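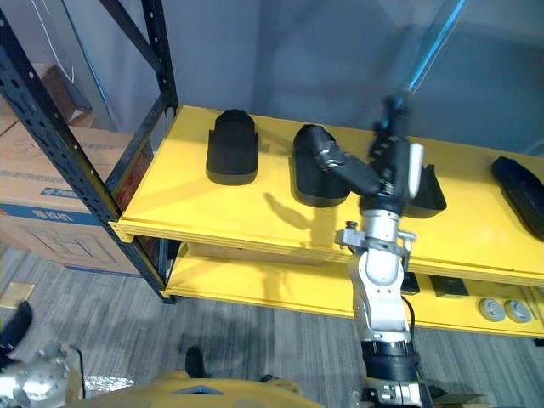
Fomell サポート窓口
件名：棚作業中の保護停止のあと、復帰の手順が規則と合わない件
製品：Flito（双腕）、ハンドは Malteck
設置場所：Paewai 棟、棚作業エリア
報告者：Hauwa Iyamu
優先度：中
状態：回答済み、規則の改訂待ち
分類：運用規則／復帰操作／把持

報告内容

いつもお世話になっております。Paewai の Iyamu です。日本語は母語ではありませんので、分かりにくいところがありましたら、聞き返してください。

Flito を使って、靴の形をした黒い成形品を黄色い棚の上段で扱う作業をしています。右腕が上から近づいて、ハンドでつかんで、位置を直して、離す、という流れです。この作業の途中で保護停止が出ました。停止したこと自体は、正しい動きだと私は理解しています。問い合わせたいのは、そのあとに人が何をしてよいか、という点です。

私たちの現場には「棚作業の規則」という文書があります。その文書と、Flito に付いてきた手引きと、Malteck のハンドの説明書とで、書いてあることが違います。三つを並べて読みましたが、どれを先に守るのか判断できませんでした。それで、作業を止めたままでこのチケットを書いています。

違っているところを書きます。

棚作業の規則：保護停止のときは、ハンドが物をつかんでいるかどうかに関係なく、まずハンドを開いてから腕を戻すこと。
Flito の手引き：保護停止のときは、原因を確認するまでハンドの状態を変えないこと。
Malteck の説明書：長い時間、閉じる力をかけたままにしないこと。時間の目安は書いてありません。

棚の上で開いた場合、物が棚の前の縁の近くにあれば、落ちる可能性があります。開かない場合は、閉じる力がずっとかかります。私は開かないほうを選びましたが、規則には違反したことになります。違反の記録を書く欄に何を書けばいいかも教えてください。

発生したときの状況

運転モード：遠隔操作（操作者は操作卓の前）
腕：右
動作：上から下へ、棚板に近づくとき
表示：接触力の超過
操作者の感想：「当たった感じは小さかった」
物の状態：指のあいだにあったが、しっかりつかんでいたかどうかは目では分からない
速度設定：棚作業用の低速
左腕：待機の姿勢、動かしていない

停止のあと、操作者は操作卓から手を離して、私を呼びました。私が行ったとき、腕は止まった姿勢のままでした。私は棚の横から見ました。棚と腕のあいだには手を入れていません。

試したこと、試さなかったこと

・操作卓の画面でエラーの表示を読みました。接触力の超過と出ていて、それより細かい情報はありませんでした。
・記録を書き出しました。ファイルは添付の欄に入れました。該当する行は46番です。
・復帰ボタンは押していません。
・腕を手で動かしていません。自由移動モードにすれば動くことは知っていますが、つかんでいる物がある状態で使ってよいか書いてありませんでした。
・電源は切っていません。電源を切るとハンドが開くのか、閉じたままなのか、私が持っている資料では確かめられませんでした。

お願い

一、停止後のハンドの扱いについて、どの文書を優先するか教えてください。
一、電源が切れたときのハンドの動きを教えてください。
一、復帰の操作をしてよい人の条件を、メーカー側としてはどう考えているか教えてください。私たちの規則には「担当者」としか書いてありません。担当者は操作者のことか、安全の係のことか、人によって読み方が違います。

よろしくお願いいたします。

経過

［窓口］
ご連絡ありがとうございます。状況を詳しく書いていただき、助かります。確認のため、いくつか質問いたします。

停止のとき、非常停止は押されましたか。保護停止と非常停止では、復帰の流れが異なります。
ハンドの設定で「停止時の保持」は有効になっていますか。
腕の下、または棚の前に、人が入れる状態でしょうか。

なお、回答がそろうまでは、現在の状態を維持してください。閉じる力が気になる場合でも、操作卓から保持力を一段下げることは行わないでください。滑りの原因になります。

［Iyamu］
ご返事ありがとうございます。順番に答えます。

非常停止は押していません。自動で出た保護停止です。

「停止時の保持」は有効でした。画面を写真ではなく、文字で書き写しました。「停止時の保持：有効」「再開時の動作：直前の姿勢から」とあります。二つ目の項目は、私は今日まで意味を考えたことがありませんでした。直前の姿勢から再開するというのは、下へ動く命令も続くという意味ですか。もしそうなら、復帰ボタンを押した瞬間にまた棚板に近づくことになりますので、心配です。

人が入れるかどうかについては、はい、入れます。床はカーペットで、柵はありません。規則では作業中は人が近づかないことになっていますが、止まっているときのことは書いてありません。今は私が横に立って、近づかないように声をかけています。

［窓口］
ご回答ありがとうございます。「直前の姿勢から」は、姿勢の基準を引き継ぐという意味で、命令の続きを実行するという意味ではありません。遠隔操作の場合、操作者が操作卓の同期をやり直すまで、腕は動きません。表示の言葉が誤解されやすいことは、開発の担当に伝えます。

ただし、同期をやり直すとき、操作者の手の位置と腕の位置がずれていると、同期の直後に腕が小さく動くことがあります。棚板の近くではこれが問題になりますので、同期の前に、操作者の手を腕の姿勢に合わせてください。画面のずれの表示が緑になってから、3秒待って、同期を押してください。

優先順位については次のとおりです。

停止の直後は、Flito の手引きを優先してください。ハンドの状態は変えません。
原因を確認したあとは、物が安定して置ける場所にあるかどうかで決めます。置ける場所にあれば、その場で開いてかまいません。置ける場所になければ、つかんだまま腕を上へ逃がし、棚の奥側で置きます。
Malteck の説明書の記載は、物をつかんだまま放置しないためのもので、原因の確認にかかる時間を制限するものではありません。この点は Malteck 側に確認を取っています。返事が来しだい、こちらに追記します。

現場の規則の「まずハンドを開く」は、弊社の文書にはない内容です。どこから来たものか、お分かりになりますか。

［Iyamu］
調べました。「まずハンドを開く」は、前に使っていた別の装置の規則から写したものでした。その装置は、机の上で布を扱っていました。布なら、開いても低いところに落ちるだけですので、問題がなかったのだと思います。棚の作業を始めるときに、題名だけ直して、中身を見直さなかったようです。文書の履歴にそう残っていました。

これは私たちの側の間違いです。規則を直します。

手順どおりに復帰しました。記録を書きます。

操作者が手を腕の姿勢に合わせる。
ずれの表示が緑になる。
待つ。声に出して数えました。
同期を押す。私から見て、腕の動きは分かりませんでした。
上へ逃がす。物は指と一緒に上がりました。それで、つかめていたことが分かりました。
棚の奥側へ下ろして、開く。
腕を待機の姿勢へ戻す。
16時、作業を終了。この日は再開しませんでした。

棚板の表面を見ましたが、傷は見つけられませんでした。指の当たる部分も見ました。こちらも変わったところはありません。ただ、私は専門ではありませんので、点検の基準があれば送ってください。

［窓口］
復帰の記録をありがとうございます。無事に戻せたとのこと、安心いたしました。

記録の46番を確認しました。下向きの動作のとき、接触力がしきい値を超えています。その前に、短い時間ですが横向きの力も出ています。指の外側が隣の物に触れ、そのまま下へ進んで物の縁を棚板に押しつけた、という可能性が高いと考えます。記録だけでは断定できません。

確認したいのですが、物と物の間隔について、現場で決まりはありますか。

［Iyamu］
間隔の決まりはありません。並べる人がだいたいの感覚で置いています。きれいに同じ間隔のときもあれば、寄っているときもあります。

ハンドは、開いたときに思ったより横に広がります。物の幅だけを見て「入る」と考えると、指の外側の分を忘れます。手首の部分も、上からの視点では隣の物を隠しますので、操作者には見えにくいと思います。操作者に聞いたところ、「右の物は手首の陰になることがある」と言っていました。

間隔の推奨値はありますか。あれば規則に入れます。

［窓口］
弊社からは、物の形によって変わるため、一律の値はお出ししていません。代わりに、次の決め方をお勧めしています。

作業で使う一番広い開き方でハンドを開きます。
その外側の幅を、指の関節を含めて測ります。爪の先だけで測ると狭くなります。
その幅のなかに、隣の物が入らないように並べます。
形が曲がっている物は、一番張り出したところから測ります。

測った値は、現場の規則に数字で書き、測った人と測ったときの開き方も一緒に書いてください。ハンドの部品を替えたときは測り直しになります。

陰になる問題については、近づく順番で対応できる場合があります。腕が視界をふさぐ側の物を先に終わらせると、隣に注意する必要が減ります。

［Iyamu］
測りました。片側の余裕は46ミリ以上、と書くことにしました。記録の番号と同じ数字で紛らわしいのですが、偶然です。開き方は作業用の最大、測ったのは私です。

順番については、操作者が集まって試しました。意見が分かれました。陰になる側から始めると楽だという人と、自分で毎回考えたほうが集中できるという人がいます。私は規則には「推奨」と書いて、義務にはしないつもりです。守れない義務を書くと、ほかの義務も軽く読まれるようになると思うからです。これは私の国で働いていたときの経験です。

三つ目の質問、復帰の操作をしてよい人について、まだ回答をいただいていません。

［窓口］
回答が漏れており、失礼いたしました。

弊社の考えでは、復帰の操作は、操作者と、腕と物を直接見られる位置にいる人の、二人で行うことを基本としています。操作者が一人で画面だけを見て復帰することはお勧めしません。見ている人は、いつでも非常停止に手が届くところに立ちます。

資格の名前は現場ごとに違いますので、「担当者」とはせず、何ができる人かで書くのがよいと思います。たとえば「復帰の訓練を受け、その記録がある者」のような書き方です。

Malteck から返事がありました。要点を写します。

停止中の保持は、原因確認の作業のあいだであれば問題ない。
電源が切れたとき、当該のハンドは閉じる力を失うが、急に開くことはない。ただし、物の重さや表面によっては、ゆっくり滑る可能性がある。
物をつかんだまま電源を切る運用は避けること。

［Iyamu］
よく分かりました。「閉じる力を失うが、急に開くことはない」という文は、読み方に少し迷いましたので、規則には「電源を切る前に物を置く」とだけ書きます。

改訂案を貼ります。表現がおかしいところがあれば、赤で直していただけるとうれしいです。

棚作業の規則（改訂案）

適用：Flito を使って、棚の上の物をつかむ、動かす、置く作業。布の作業には使わない。

始める前
棚の前と腕の下の床を確認する。物があれば、どけてから始める。
垂れているケーブルが、腕の動く範囲に入らないことを確認する。
物の間隔を確認する。片側の余裕は46ミリ以上とする。
速度が棚作業用の低速になっていることを、操作者が声に出して読む。
「停止時の保持」が有効であることを確認する。

作業中
上から近づくときは、棚板の手前で一度止める。
隣の物が手首の陰になって見えないときは、下へ進まない。いったん上へ戻って、角度を変える。
陰になる側の物から始めることを推奨する。
棚の下段の物には、この規則では触らない。下段の作業は別に定める。
腕に電源が入っているあいだ、見る人以外は棚に近づかない。止まっているときも同じとする。

保護停止のとき
操作者は手を離し、見る人を呼ぶ。
ハンドは開かない。保持力も変えない。
画面の表示を記録に書き写す。
見る人が、物と棚板と指の位置を横から確認する。手は入れない。
物が安定して置ける場所にあれば、その場で開いてよい。
そうでなければ、同期の手順に従って上へ逃がし、奥側に置く。

同期の手順
操作者の手を腕の姿勢に合わせる。
ずれの表示が緑になってから3秒待つ。
見る人が「よし」と言ってから、操作者が同期を押す。

復帰の操作をしてよい人
復帰の訓練を受け、その記録がある者。必ず二人で行う。

電源
電源を切る前に物を置く。

記録
停止が出たら、復帰できた場合でも記録を書く。規則と違うことをした場合は、何をしたかと、そのとき何を心配したかを書く。

［窓口］
拝見しました。全体としてこのままお使いいただける内容です。気づいた点のみ書きます。

「棚板の手前で一度止める」は、止める高さを決めておかないと、人によって差が出ます。最初は操作者どうしで見本を見せ合う程度でかまいません。

「その場で開いてよい」の前に、「原因を確認したあとで」を入れてください。前後の行から読み取れますが、ここだけを抜き出して掲示される場合があります。

「見る人」という言葉は、分かりやすいので残してよいと思います。

違反の記録の欄については、今回の場合、「規則に従わず、ハンドを閉じたまま維持した。理由、落下を避けるため」で十分です。書いた人が責められる欄にしないことを、弊社からもお願いいたします。

指の点検の基準は、別の添付でお送りしました。棚板に押しつける接触があったあとは、指の関節をゆっくり開閉し、引っかかりがないかを見てください。

［Iyamu］
ありがとうございます。二つの点を直しました。掲示のことは考えていませんでした。たしかに、復帰のところだけを切って操作卓に貼っている人がいます。全文を貼るように言いますが、字が小さくなるので、たぶんまた切られます。それで、それぞれの行が一行だけでも読めるように、もう少し書き直します。

関節の開閉を見ました。引っかかりはありませんでした。音も、前と同じに聞こえます。

止める高さは、まだ決まっていません。操作者の一人は「物の一番高いところより少し上」と言い、別の一人は棚板からの高さで決めたいと言っています。物の向きによって一番高いところが変わりますので、私は棚板からの高さのほうがよいと思いますが、次の作業のときに両方試してから書きます。

もう一つ小さい質問があります。同期の「ずれの表示」の緑は、色の見分けが苦手な操作者には分かりにくいそうです。文字で出す設定はありますか。

［窓口］
設定の「表示」のなかに「状態を文字でも示す」がございます。有効にすると、緑のときに「一致」と表示されます。規則には「緑（一致）」と併記されるとよいかと存じます。

［Iyamu］
見つけました。有効にして、規則も「緑（一致）」に直しました。

規則の承認は June の会議になる予定です。それまでは改訂案を仮の規則として使い、古い文書は共有フォルダから外しました。チケットは、承認が終わるまで開いたままにしていただけますか。

［窓口］
承知いたしました。状態を「改訂待ち」に変更し、このまま開いておきます。止める高さが決まりましたら、こちらに追記をお願いいたします。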